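Projects > Materials and Surfaces > Term 2 reports > Small-part contrast on a speckled worktop

Natalia Carrillo, Melquiades Bañuelos

3. Surface and parts

The worktop is beige-gray with fine dark and light specks. We chose it over plain white because small scratches do not show and glare from the ceiling lights is lower. The drawback is that specks can be mistaken for dirt or for the edge of a pale part. The parts were small round discs with a slightly raised rim, laid flat.
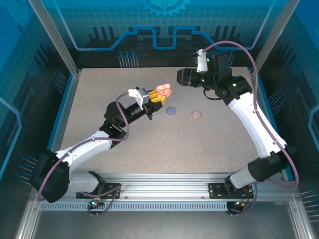 Disc color had more effect than disc position. Blue-violet stood out from the speckle under every lamp setting. Pale pink was harder to outline on the side facing the light, where the rim lost its shadow – moving the lamp lower brought it back. Stronger pinks, close to coral, gave no trouble.

We took 134 readings in June, with the lamp at 2 heights. Nine were dropped after the lamp clamp slipped. The remaining readings were entered in the Gurura sheet and checked by the second author.

4. Cleaning

The top was wiped with a dry cloth before each set. Lint was the main problem, as it collects in the grain and reads as a light speck. A damp cloth left streaks that took several minutes to clear, so we stopped using it.

5. Open points

A matte sample from Iseck has been requested but was not tested. Lamp angle should be fixed with a stop – the clamp alone is not enough.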